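To: Sastgate Residents' Services list
From: Nobuhle Venter, Residents' Services
Subject: Re: Snack storage in study bedrooms - request for clarification
Date: 19 Jan 2021

Dear all,

Thank you to those who responded to the draft guidance on the keeping of packaged food in study bedrooms. Kanokwan Yimyam has asked a question that several other wardens have also raised, and I am replying to the full list so that the same answer reaches every house. Her message is quoted first.

> From: Kanokwan Yimyam
> To: Sastgate Residents' Services list
>
> Dear Nobuhle,
>
> I have read the draft guidance with the wardens of McIver House. We
> have no difficulty with the section on refrigerated food. The section
> on dry and sealed snacks is less clear to us.
>
> Paragraph 4 states that snacks are to be kept "in a closed container
> suitable for the purpose." Many of our residents keep their snacks in
> the cardboard box in which the order was delivered, either on the bed
> or beside it. Is a delivery box a container for the purposes of the
> guidance? If it is, must it be closed at all times, or only when the
> resident is out of the room?
>
> We would also like to know how sealed meat and bean curd snacks should
> be treated. Residents tell us that these do not need a refrigerator,
> and the wardens do not feel able to judge from the package alone.
>
> Regards,
> Kanokwan Yimyam
> McIver House

I will take the two questions in the reverse order.

Vacuum-sealed snacks

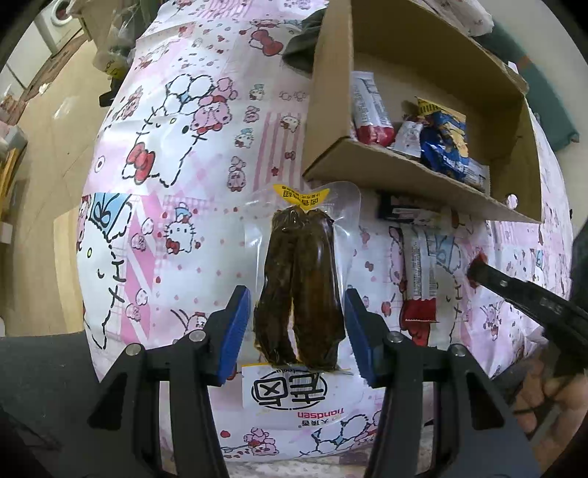
Individually sealed portions of cooked food are permitted in study bedrooms, provided that the printed storage instructions allow them to be kept at room temperature and the seal has not been broken. The wardens are not expected to identify the contents. A clear package of the kind shown, with two dark brown braised pieces inside, can be checked at a glance for its general condition, but the label must still be read. Where the printing is in a language the warden does not read, as will sometimes be the case with Chinese snacks, the resident should be asked to explain the storage instructions and the date. Xiaoyan Yin at the Oltska office has kindly agreed to assist with labels in Chinese, and wardens may send her a clear copy of both sides of the package.

Once opened, a portion of this type must be eaten or discarded the same day. It may not be folded over and returned to the box. This also applies to packages closed with a clip - the clip does not replace the seal.

Snacks should not be left loose on bedding. We recognize that a resident who is sorting an order will often lay the packets out on the bed or on a pillow, and no objection is made to that. The guidance concerns where the food is kept afterward. Bedding replaced at the expense of the residence because of food stains was discussed at the October meeting, and the figures circulated then by Ewan Semple have not been revised.

Delivery boxes
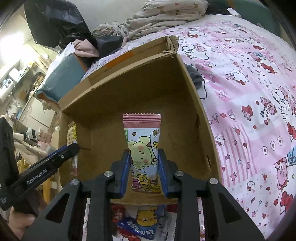

Page last changed: 19 January, by L. Enache

The second question is whether a cardboard delivery box may be used as a container. The answer is yes, for sealed and individually wrapped items only, and for no more than 30 days. Small wrapped snacks are well suited to this arrangement, and we do not wish to require residents to buy plastic tubs for them. The box should, however, be sound. One with a torn and crumpled corner, where the inner edges of the cardboard are exposed, should be emptied and put out with the recycling. The contents may be moved to another box or to a drawer.

The flaps should be closed overnight and whenever the resident is out of the room. A box may be turned on its side and used as a shelf during the day if the resident finds this convenient, but it should be set upright again before it is closed. Boxes are not to be stored on top of radiators or in front of the lower vents in the Trasanow rooms.

Paragraph 4 will accordingly be amended to read as follows:

"Sealed and individually wrapped snacks may be kept in any clean, undamaged container that can be closed, including a cardboard delivery box. Opened snacks are to be kept in a container with a fitted lid. A cardboard box is to be replaced after 30 days, or sooner if it is torn, damp or stained."

Paragraph 11, on room checks, is unchanged. Wardens are reminded that they may ask a resident to open a box but may not open it or remove items from it themselves. If a resident declines, the matter should be recorded on the usual form and passed to this office.

Luminița Enache will place the amended text on the residents' pages and will supply printed copies for the kitchen notice boards, 2 for each house. Houses that need more should write to her directly and not to the list.

Further comments on the wording may be sent to me. Questions concerning shared refrigerators are being handled separately by Ewan Semple and should be addressed to him.

Yours sincerely,

Nobuhle Venter
Residents' Services
Sastgate

--
You are receiving this message as a subscriber to the Sastgate Residents' Services list. To change your delivery settings, please contact the list administrator.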